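Can a Machine Clear the Table Yet? One Small Company Is Finding Out, a Plum at a Time

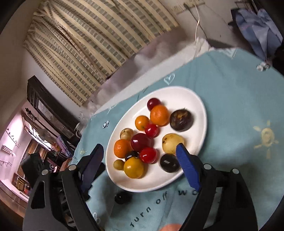 September 13, 2022

Anyone who has ever unpacked a bag of groceries with a phone tucked under one ear knows how little thought it takes. The orange goes in the bowl, the cherry tomatoes go somewhere they won't get squashed, and you carry on talking. Getting a machine to do the same is slow going, and the people at Flumeo, a small company that has spent the past year on kitchen and stockroom chores, are cheerfully frank about how slow.

"My mother asks me every Sunday dinner when it will be able to do the dishes," said Dayana Alvarado, who runs the company's household trials. "I tell her we're still on fruit. She thinks that's very funny."

Fruit has kept them busy since spring. The team has been gathering short demonstrations in ordinary homes, in which a person works with a hand-held gripper and the machine later learns from the recordings. Kitchens and dining tables were chosen over a lab bench on purpose, with whatever tablecloth happens to be on the table and whatever curtains are at the window (patterned ones included, and the louder the better, according to Alvarado). The collection reached 1000 demonstrations this month, and it covers picking things off a plate, putting them back on it and moving them into a bowl.

Round things turn out to be a good test, and a rather maddening one. They roll when they are nudged, they lean on one another, and the small ones like to hide behind the big ones. A cherry tomato wants a much gentler squeeze than an orange does, and a shiny dark skin that throws back the light from a window can be hard for a camera to make sense of.

In the latest round of tests, the company's arm was given 202 attempts at lifting a single piece from a crowded plate and setting it down in a bowl. It managed 170 of them. Most of the misses came with small, dark fruit, and a fair share of those ended with something rolling across the table. Speed is another matter. An attempt that goes well still takes longer than most of us would have the patience to watch, and the arm can't yet decide for itself that a soft plum ought to be eaten first.

The shop floor may well come sooner than the kitchen. Varela, a family grocer with 3 stores, has agreed to let the arm sort loose produce in a back room this winter, well away from customers. Glenys Hulme, who manages the largest of the stores, said her staff were curious and a little skeptical, and that she was in both camps herself.

"We go through a mountain of tomatoes every morning, and it's the job people are happiest to hand over," she said. "But you pick one up and you just know if it's going soft. I'd like to see it do that before I get too excited!"

That sense of touch is on the list. The grant that Flumeo received from Fundbridge will pay for softer finger pads and for another engineer, and Nighat Memon, who looks after the testing, hopes to have the new pads on the arm before the trial begins. She would also like to try wet lettuce, which her colleagues have so far talked her out of.

As for the rest of the housework, Memon thinks setting a table for a family might be a sensible next step, with clearing it some way behind. Folding laundry she describes as "a lovely problem for somebody else," and nobody at the company would be drawn on a date for washing up. Households interested in hosting a demonstration session can leave their details with Flumeo through the end of September, and the sessions usually last an afternoon.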